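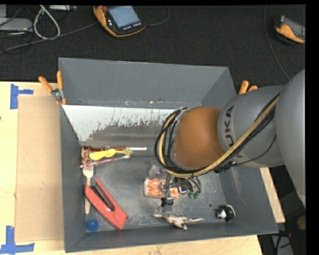

The gray bin on a table, with small household items on the bin floor.

Print this article
E-mail this article

Cilonmont, 20 June 2022

The bins at the Anozie reuse shop in Cilonmont do not stay nice for long. The woman who has run the sorting room for 12 years says she stopped caring about that early on.

"People ask me if I'm going to replace them," she says. "Why would I? A scraped bin holds a screwdriver just as well as a new one."

The shop takes in what comes out of kitchen drawers, garages and the bottoms of closets. Most of it is small. Furniture and clothing go to the Jokel building across the street, and everything that fits in one hand comes to her.

She asked not to be named in this article. "Put the shop's name in," she says. "That's the part people need."

Her method is simple. A donation is tipped into a bin, and nothing gets a price until the bin has been gone through once. Hand tools come out first. Containers come next, and then whatever is left, which she calls "the rest" and which takes up most of her day.

"Tools sell," she says. "A screwdriver is a dollar and it's gone by lunch. Containers are slower. You have to find the lid, and half the time the lid was never in the box."

Clear plastic gives her the most trouble. Against a dark floor it is easy to miss, and she has sent bins back to be refilled with a piece still lying in them. She now runs a hand along the bottom before she calls a bin done.

She prefers tall sides. The first bins the shop bought were shallow trays from a supplier named Zuro, and small parts ended up on the floor all day long. "I was on my knees with a flashlight," she says. "Beads, screws, game pieces. I told them, get me something deep."

The deep ones have their own problem. Chips and grit collect along the edges, where a cloth doesn't reach well. She uses an old paintbrush for that and does it at closing.

Last August was the busiest month the sorting room has had, with 344 boxes taken in. In a normal month the number is closer to 139. She puts the difference down to people moving before the school year starts.

"They pack the good things first," she says. "Then it's the last night, there's one drawer left, and they dump it in a box and bring it to us. I don't mind. I'd like it if they took the batteries out."

She would also like donors to wrap blades in newspaper and to empty jars before they drop them off. Boxes should weigh no more than 30 pounds. Paint, medicine and light bulbs are not accepted.

Asked what she keeps for herself, she thinks for a while.

"A potato peeler," she says. "I paid for it."

Print this article
E-mail this article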